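4.2 Calibrar a percepção do tecido (módulo Lotia)

1. Abra o painel Lotia e carregue o perfil "toalha".

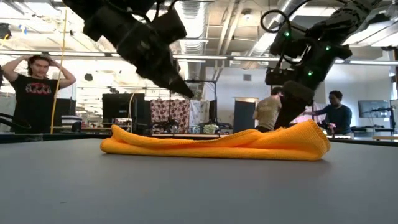
Figura 52. Toalha dobrada sobre a mesa, braços por cima.

2. Escolha a vista superior como referência. O planejador usa esta vista para os dois braços. 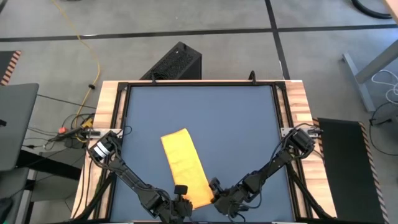 Se a máscara da toalha incluir a borda da mesa, baixe o limiar para 194 e repita o passo 2.

3. Confirme os limites de aproximação entre as garras.
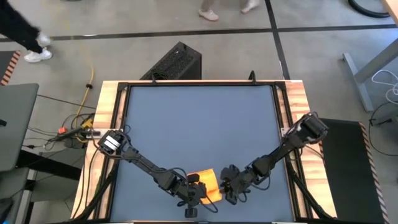 4. Ative a vista de punho.

Cuidado - não altere o perfil com o controle ativo.
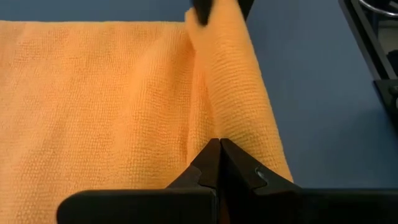
Yuzhen Dai comenta que, na versão de julho, o limiar volta ao valor inicial quando se troca de vista, e convém gravar antes.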